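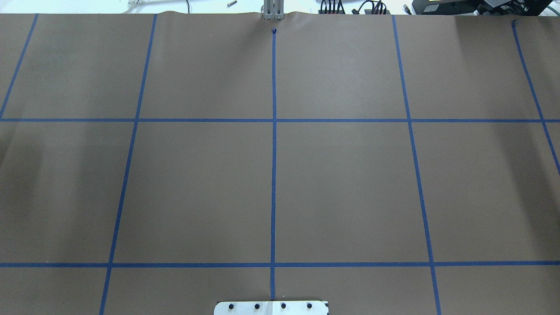
Figueroa bridge closure, how is everybody getting around?

nella_commuter
So I left Kestport at 5:20 yesterday and got home at ten past eight. That drive takes me 20 minutes on a normal day. They shut the Figueroa bridge with no warning I ever saw (maybe there was a sign out by the gravel yard, but I don't go that way) and dumped everybody onto Fisten Road, which has one lane each direction and that awful four-way stop at the bottom. I sat next to the feed store so long I turned the engine off and called my sister. Anyone know how long this is going on??

rustbucket96
All of August is what I heard. Expansion joints. They had the same crew out there in the spring and I thought that was supposed to fix it.

gkhaemba
Gitau Khaemba here, I drive the 14 bus. Please, please don't cut through the school lot to skip the four-way. I had three cars come out in front of me last night with a full bus behind the wheel. We were 96 minutes late into Nella and I had people standing the whole way. I get it, you're tired, but so are they.

nella_commuter
Wasn't me, I promise! I was being good and hating every second of it.

rustbucket96
The school lot is a public road as far as I know. If they don't want people using it they should put a cop at the four-way and wave traffic through. One cop would fix this whole thing.

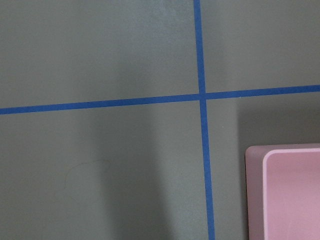
Suha Jaber says a cop won't help one bit, the trouble is the light past the four-way that still runs on its old timing, so you get through the stop and then sit there anyway while the side street gets a green for no cars at all. She timed it on her way to work and it let maybe six of us through each time.

rustbucket96
OK, fair, that light is bad. It was bad before the bridge too. Still want the cop.

lefty_on_fisten
I live on Fisten and I counted more than 101 cars past my mailbox while I ate one sandwich. Couldn't back out of my own driveway until a nice lady in a van let me in — thank you if you're on here. Also whoever threw the coffee cup, it's still in my hedge.

gkhaemba
If you can leave before six in the morning it's pretty clear going in. Coming home I don't have a trick for you. The river road is longer but at least you're moving.

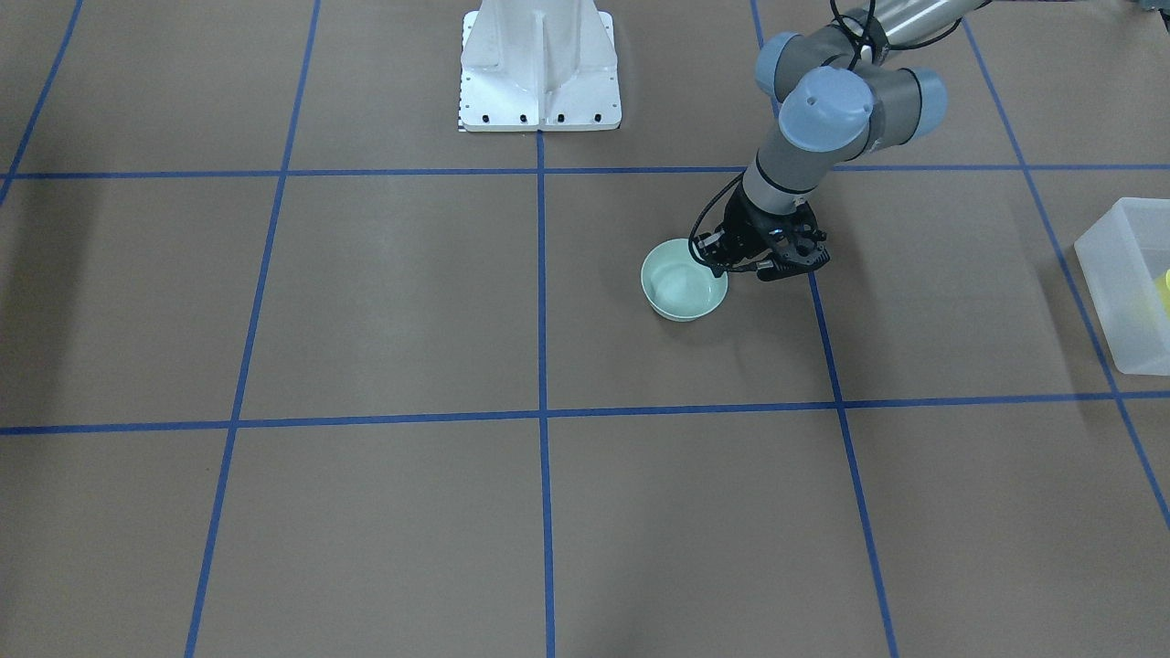

kestport_kim
Is the river road open to trucks, or just cars?

gkhaemba
Just cars and pickups, there's a weight limit at the little culvert and they do check it.

rustbucket96
River road floods if you look at it wrong. I'd rather sit on Fisten with the radio on.

nella_commuter
I'm trying the river road tonight, leaving at 5. Will post when I get home, whenever that is.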